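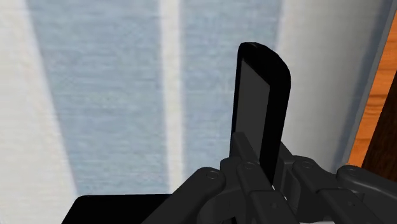
Mavis Dunleavy wants to know whether the hours in the blade file include the time a chipper sits ticking over while someone drags more brash to it. They don't, and she's right that the old README never said so. Hours are chipping hours only, from the feed roller counter where the machine has one and from the operator's sheet where it hasn't. The column hours_source tells you which.

Treltance chipper blade log
Last revised 10 February 2025

Welcome! If you look after a wood chipper and have ever wondered whether you're swapping blades too early or far too late, I think you'll enjoy poking about in these files. They hold 815 blade changes from 25 machines, both PTO-driven and engine-driven, all disc or drum chippers taking stems up to garden and hedgerow size. Big whole-tree machines are left out.

What's in the folder

blades.csv — one row per blade change, the main file
machines.csv — one row per chipper, joined on machine_id
timber.csv — what went through between changes, by species group
notes.txt — operators' remarks, lightly tidied for spelling
units.txt — short, but do read it before you plot anything

Columns in blades.csv

machine_id: a short code, never the serial number
change_no: starts at 1 for each machine
hours: chipping hours since the last change, to the nearest half hour
hours_source: counter or sheet
action: turned, sharpened or new
edge_mm: blade width left after the change, measured at the middle bolt hole
gap_mm: clearance to the anvil as set afterwards
reason: dull, chipped, stone, metal, routine or blank
season: winter, spring, summer or autumn

A turned blade is a double-edged one flipped to its fresh side, so edge_mm stays the same as in the row before. If you work out wear per hour, skip those rows or you'll get a lovely run of zeroes.

How it was gathered

Five contractors kept sheets in the cab or in the toolbox lid. Natnael Weldu typed them up and checked the measurements against the grinding shop's own tickets wherever both existed. Where they disagreed, the ticket won. I-seul Cheon wrote the script that joins the timber records to the blade rows, and it copes very nicely with loads that straddle a change.

The Nellarberg machines were logged in the most detail, with the anvil gap checked at every change. Brannigan joined later and only began measuring the gap in their second season, so expect blanks before that.

Gaps and oddities

66 rows have no reason given. We left them blank, and please don't read them as routine.

Stone and metal are hard to tell apart once a blade has done another hour's work. Rafferty Kowalczyk reckons half of the metal strikes on hedge jobs were flint, and I wouldn't argue with him.

Machine B07 had its counter replaced. Hours from change 12 onwards come from the new one and are fine, but change 11 is a sheet figure with a wobbly total.

Dry hawthorn and old blackthorn are lumped together as "thorn" in timber.csv. Both are murder on an edge. Willow and poplar share a group too, and that's the one where you'll see the really long runs — some of them are a joy.

There's nothing on fuel, noise or chip size. Vilhjálmur Norðdahl has been sieving chip from the Bravard site and may let us add his results, which would be brilliant for anyone burning the stuff in a boiler.

Good uses, and less good ones

Comparing your own blade life with similar machines works well, as does looking at how the anvil gap creeps. Ranking makes of chipper doesn't. The makes aren't in the files, the operators differ a lot, and a machine that spends its life on roadside hedges will look dreadful next to one fed clean ash poles.

None of this replaces the maker's limit for minimum blade width. Go by the plate or the handbook.

Using and adding to it

Free to use and share, with a line saying where you got it. If you'd like to send rows of your own, copy the headings from blades.csv, leave blank whatever you didn't measure, and include a note of how you took the hours. Half a season is plenty to start with, and scruffy sheets are very welcome.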